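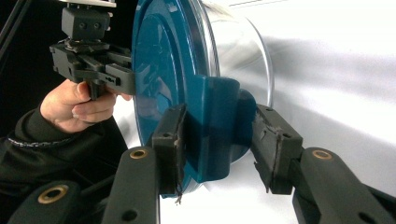
Sundaton is a table of dry-goods storage records kept for small pantries and shared kitchens. Each row is one check of one container: what was in it, how long it had been closed, and the moisture reading taken from the contents. The container classes follow the closure, so a clear plastic cylinder with a round teal lid and a thick molded tab is entered as `clear_tab`, whatever the color of the lid. The class says nothing about how well the container seals. That is in `seal_grade`, which is scored separately.

## Contents

The current release has 2148 rows in one CSV file, `sundaton_checks.csv`, UTF-8, comma separated, with a header row. The code list is in `codes.csv`. Missing values are empty fields. Zero is a real value in `days_closed` and means the container was filled on the day of the check.

## Fields

- `check_id` - integer, unique, not sequential
- `site` - Ocampo or Torkora
- `goods` - one of 7 codes: flour, rice, oats, beans, lentils, sugar, salt
- `closure` - container class, see `codes.csv`
- `days_closed` - integer, maximum 60
- `moisture_pct` - percent by weight, one decimal
- `seal_grade` - 1 to 3, where 3 is the tightest
- `shelf_pos` - upper, lower or counter

`shelf_pos` was added after the first release. Older rows from Torkora have it empty and were not filled in later.

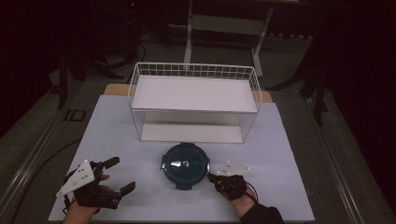 Two-tier wire shelf with a solid top, and a round teal lid in front.

## Known problems

Sugar and salt readings are unreliable below one percent and should be dropped for most uses. The Ocampo meter was replaced in November. Readings before and after the change differ slightly for oats, and no correction has been applied. Container volume is not recorded. Duplicate checks of the same container on the same day were kept - average them if you need one value per day.

## Loading

Read `check_id` as a string if your tool rounds long integers. The Trudadier scripts expect the columns in the order listed above and will stop without a message if `shelf_pos` is missing.

## License

Free for any use with attribution to the Sundaton table. Corrections go in the issue list with the `check_id` and the field name.

Last updated: Tuesday, June 29, 2021

Comments (3)

pantrylog: Is room humidity available for Torkora? I can't compare the lentil rows without it.

sundaton-maint: No. It was only logged on paper and has not been entered.

grainbin: The header in codes.csv has a trailing space after "closure". Breaks a join in my setup.

Related

- Trudadier scripts for moisture tables
- Ocampo meter change notes
- Torkora shelf position codes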